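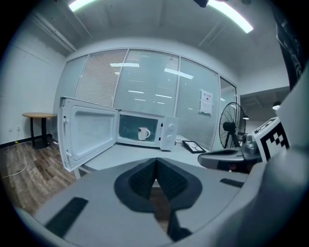 How Does a Microwave Oven Heat Food?
A Young Learners' Page from the Pomevora Science Center
Recommended for readers in grades 3 to 5

Almost everyone has seen a microwave oven at work. A bowl of soup goes in, the oven hums, and a short time later the soup is steaming. There is no flame and no glowing coil. To understand where the heat comes from, we need to look at something very small and something that cannot be seen at all.

What is a microwave?

A microwave is a kind of wave that carries energy. Light is also a kind of wave, and so are the radio waves that bring music to a car. All of these belong to one large family. Our eyes can see only the part of the family that we call light. Microwaves are too long for our eyes to see.

Inside the oven, behind the wall, is a part called a magnetron (say it: MAG-nuh-tron). The magnetron uses electricity to make microwaves. The waves travel into the cooking space and bounce off its metal walls again and again.

What happens inside the food?

Most food contains water, even food that looks dry. A slice of bread has water in it, and so does a potato. Water is made of tiny pieces called molecules. They are far too small to see.

Each water molecule has one end that is slightly positive and one end that is slightly negative, a little like the two ends of a battery. When microwaves pass through the food, they push and pull on these ends. The molecules turn one way and then the other, billions of times each second. As they turn, they bump into their neighbors and pass energy along. We feel that energy as heat.

Why is the middle sometimes cold?

Microwaves do not reach all the way to the center of a thick piece of food. They do most of their work in the outer inch or so. The middle must wait for heat to move in from the outside, and this takes time. That is why many packages say to let the food stand for 2 minutes before eating.

The waves are also stronger in some parts of the oven than in others. Many ovens have a plate that turns slowly, so that each part of the food passes through the strong places and the weak places. Stirring helps as well.

Why does the door matter?

If an oven door has a window, there is a metal screen with many small holes in it. Light is able to pass through the holes, so we can look in at the food. Microwaves are much longer than light waves, and the screen holds them inside. When the door is opened, a switch turns the magnetron off at once.

Staying safe

Always ask an adult before using a microwave oven.
Never put metal inside, including foil, forks and spoons.
Never run the oven when it is empty.
Use oven mitts - a dish can become very hot from the food it holds.
Open lids away from your face, as steam can burn.

Words to know

Energy: what is needed to move, heat or change something.
Magnetron: the part of the oven that makes microwaves.
Molecule: a very small piece of a substance, made of atoms joined together.

Visiting the Center

The Heat and Light Gallery is on the lower level of the Nellau Building. School groups of up to 40 students may reserve a visit beginning in April. Teachers may request Activity Sheet 51, "Warm, Warmer, Warmest," at the front desk.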